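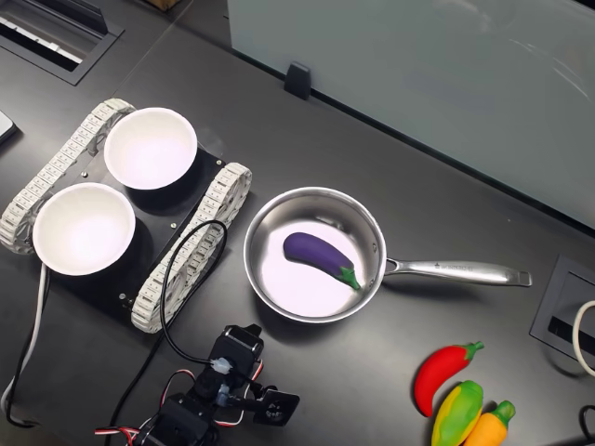 White bowls, white treads and a loop of black cable on a dark gray tabletop.

I have been reading Waltraud Pfister since my oldest was in diapers, and I still clear my evening when a new one lands on the porch. Her latest, Trarna, kept me up until well past two in the morning, and I had to be a functioning person by seven!

The story follows Lendia, a river pilot who comes home to bury her father and finds that he sold the family boat to Hajji Devier, the very man she once left standing at a ferry landing. She wants the boat back. He wants an apology, and he is in no hurry about it. Somebody else wants whatever was hidden under the deck boards, and by page 35 that somebody has set fire to the boathouse.

Pfister wrote 3 drafts of this book, she told me over a very long phone call in April, and threw out nearly 200 pages of the second one. "I had given Lendia a sister," she said, "and the sister kept taking over every room she walked into." (I would happily read the sister's book, and I told her so. She laughed and changed the subject.)

The romance takes its time, maybe a touch too much in the middle, where there is a good deal of talk about river locks. But the scene on page 161, with the two of them bailing water and arguing about soup, is as tender as anything she has written. I read it twice, then called my sister and read it to her too.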